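Section 4: Running the pick-up demo for visitors

By now you've got the arm bolted down and it talks to the laptop (Section 3, if you skipped ahead like I did my first time). This section covers what I do when people are coming through the door to watch. It's the routine I use at the Leston open days, and you can copy it or bend it to suit your own room.

You'll need the arm, the green board, the red cube and whatever you use to stop the thing in a hurry. I like the cube up on the board to begin with, because people at the back can see it.

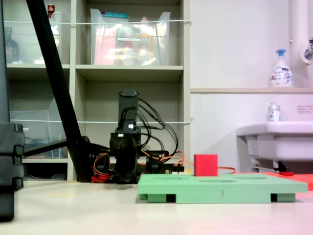
Leston workshop, 29 November 2019

I rewrote these steps after our last open day, when I had up to 103 people come past and found out which parts of the old version made no sense at all. Sorry to everybody who tried to follow it in September!

Before the doors open

1. Wipe the table. Crumbs and eraser dust get into everything.
2. Walk the cables with your eyes, from the base up to the wrist. Give each one a little slack where a joint bends.
3. Switch on the arm supply, then start Evusard on the laptop. Always in that order.
4. Send the arm to its home pose and wait for the beep.
5. Run the whole demo once with no audience. If the cube lands funny, do it again before you touch any settings.

Caution: Keep hands, scarves and lanyards away from the arm whenever the supply is on, even when it's holding still. It can start moving the moment someone leans on the space bar (yes, that was me).

The first pick

6. Put the cube on the board, toward the side nearest the base, with its faces square to the edges.
7. In Evusard, open the Visitor tab and load the routine called Peixoto. The speed should read 388. You can go up to 700 in there, but please don't with people standing close — it looks frantic and the little kids back away.
8. Press Start and take your hand off the mouse.
9. When the fingers have closed and the cube is up, press Hold.

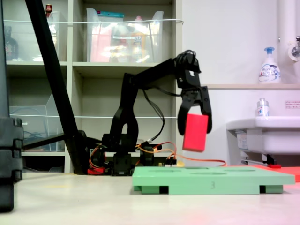

I talk during the hold. It's the best moment for questions, and folks will wait happily as long as something is up in the air. I usually tell them what the motors are doing and ask someone to guess where the cube goes next. Keep it short, though. The motors warm up if you leave them loaded, so I never hold for more than 2 minutes.

10. Press Resume. The arm lowers the cube and opens up.
11. If the fingers don't open all the way, press Release once and give it a second. Don't pull on them!

Note: Matilde Godinho asked me to add that Release only works after the arm has stopped. She's right, and I've lost a good ten minutes to that one. 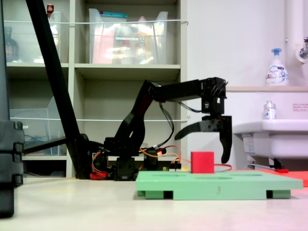 Gripper open over the cube.

If you want to go again, go back to step 6. I do a few rounds and then switch to the shape board, and that's when the grown-ups start crowding in too.

The shape board

12. Press Pause and switch off the arm supply before you reach onto the table.
13. Lay the board flat, with the round hole farthest from you and the cross nearest.
14. Set the cube on the open table in front of the board, clear of the edge.
15. Move back, switch the supply on, home the arm and load the routine called Indel.
16. Let a visitor choose the hole out loud, then enter their choice and press Start. If they choose the circle, let them! A refusal from the software makes a great talking point. 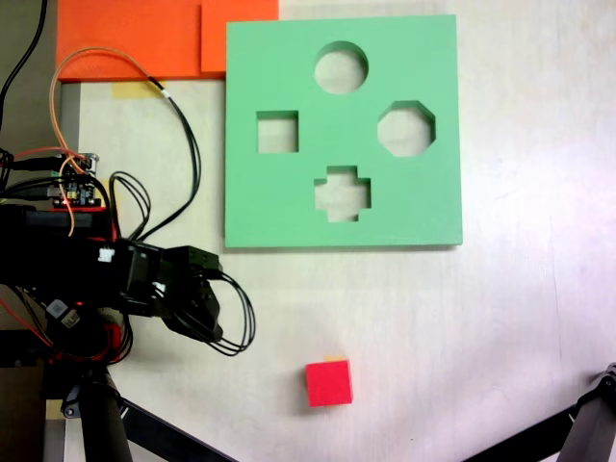 Omolara Nwosu writes: I ran the shape board with a school group using these steps, and I'd let the kids choose before you load the routine. Mine all shouted at once and I had Indel sitting there ready while we took a vote. Also, could step 15 say to check the speed again? It went back to the default on my laptop when I changed routines.

Good catch, Omolara. Check the speed after loading Indel, and set it to 388 if it has changed. I'll put that in as its own step next time I renumber. Packing up is in Section 5.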